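Soaking chickpeas overnight: does anyone still bother?

Plorkstead Kitchen Table > Cooking > Beans, peas and pulses

hafparri wrote:
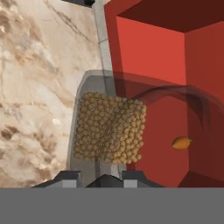

Right, I want to settle something that's been going on in my house since April. I was brought up to soak dried chickpeas overnight, big bowl, loads of water, pinch of bicarb, no arguments. My mum did it, her mum did it. Now my other half has started chucking them straight in the pan from the packet and swears there's no difference apart from the gas bill. I say hers taste chalky. She says mine taste of bicarb. We've had hummus three times this week trying to prove each other wrong and the kids have gone on strike.

So who soaks and who doesn't? And if you do soak, do you salt the water? I've always been told salt makes the skins tough.

unnur_k wrote:

Soak, always, and salt the water! The tough skins thing is an old wives' tale as far as I can tell, mine have been salted from the start for years and they come out creamy all the way through. I do a good tablespoon in a big bowl and rinse them before cooking. I don't use bicarb at all though, I'm with your other half on that one, it gives them a soapy taste if you're even slightly heavy-handed.

Finn Sperling wrote:

Never soaked a chickpea in my life. Pressure cooker, straight from the bag, go and watch something on telly, done. I've got an old Flesivell that sounds like a steam train but I wouldn't be without it.

hafparri wrote:

How long though Finn? Ours is a stovetop one and the booklet went missing two houses ago.

Finn Sperling wrote:

I give them 50 minutes and let the pressure drop by itself. If they're still firm they go back on for a bit. Older ones need longer.

Thoroddsen_Mum wrote:

I'd disagree with the straight from the bag brigade, sorry Finn. Maybe it works in your train, but on an ordinary hob you're looking at an entire afternoon and half of them have burst while the other half are like gravel. Soaked ones cook evenly. Also (delicate subject) they're a lot kinder on the stomach and my husband is proof of that.

Finn Sperling wrote:

Poor man! I still think the wind thing is mostly what you're used to. We eat them most days and we're fine.

Thoroddsen_Mum wrote:

That's what he says as well. I've stopped asking him.

yichen.fu wrote:

I think you're all arguing about the wrong end of it. How old are the chickpeas? I used to buy a huge sack from the cash and carry and keep it in the garage, and by the time I was near the bottom you could have boiled them till Christmas. Soaking, salt, bicarb, made no odds. Now I buy small bags from the shop on our corner where they sell a lot of them and they're soft in an hour and a bit after a soak.

And hafparri, your water might matter too. We moved from a soft water area to a very hard one and my dal went wrong for months before I worked out why. A tiny bit of bicarb is worth it in hard water. A quarter of a teaspoon for a whole bag, no more than that.

unnur_k wrote:

Ooh, that might be where we differ then. Ours is really soft here, the kettle never furs up. I take back some of what I said about bicarb. Some of it!

hafparri wrote:

Kettle here looks like the inside of a cave so I'm claiming that as a win. She's reading over my shoulder and says a quarter teaspoon is not what I've been putting in, and "pinch" has been doing a lot of work. Fair enough.

The bag does say best before, but I decanted them into a jar, so goodness knows. Going to get a fresh lot tomorrow.

Finn Sperling wrote:

Do half and half from the same bag, one soaked, one not, and get the kids to taste them blind. Bribe them if you must.

Thoroddsen_Mum wrote:

And save the cooking water whatever you do, it's lovely in soup. I freeze mine in old yoghurt pots. Label them though. I defrosted one thinking it was chicken stock and the risotto was a bit odd.

hafparri wrote:

Half of them are in a bowl with salt and a properly measured quarter teaspoon, the other half are staying in the packet until the morning. Will report back if the kids agree to come to the table.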